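Does sorting small stuff on the bed ever work?
Posted in Cleaning and Tidying, April 14, 2025

Every tidying guide I read says the same thing: tip all your odds and ends out on the bed, sort them into piles, and you'll be forced to finish before you can sleep. I've tried it twice since February and I don't believe a word of it. What happens is that I end up with one heap of sponges, cloths, hair ties and half-used packets, and at midnight the lot goes on the floor.

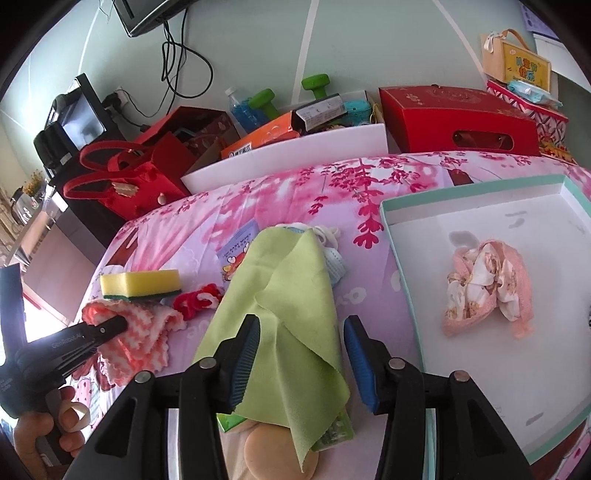 The other thing I doubt is the rule that cleaning cloths and personal bits should never share a box. I live in one room with one set of shelves. Does it matter, or is it just a way to sell more boxes? I've seen a set of Sumberg drawer trays for 70 and I'm not spending that on sponges.
Griramton_flat

Abilio Requena
The bed trick only works if you start in the morning and have somewhere for things to go. Get the containers out first, even if they're shoe boxes. Then:
Masks and anything that goes near your face: own bag, closed.
Unused sponges and cloths: together, fine.
Used ones: wash or bin, don't store.
Hair ties: any small tub.
I wouldn't buy the trays. I bought a set and they've held batteries ever since. As for the rule, clean cloths next to hair ties won't hurt anyone. A used scourer next to a face mask is another matter, and you don't need a guide to tell you that.

horov300
Just throw it all out and start again, cloths cost nothing. 323 likes on my last post saying the same so I must be right

Lü
I'd question the advice above. Cloths cost something, and the fluffy ones last for years if you keep them away from fabric softener.
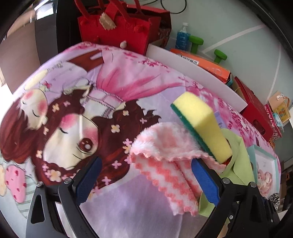

My own quarrel is with sorting by type. People make a sponge pile and a cloth pile, then walk between two drawers every time they wash up. I keep them as working sets: a yellow sponge with the green scouring side, a striped fluffy cloth for drying and a plain lime-green one for wiping, all in one place. Different colours mean I can tell which is which without labels — I have never seen a label survive a damp cupboard anyway. Bottles of cleaner go elsewhere, upright, lids checked. And put an old towel down before you tip anything on the bedding. The guides always leave that out.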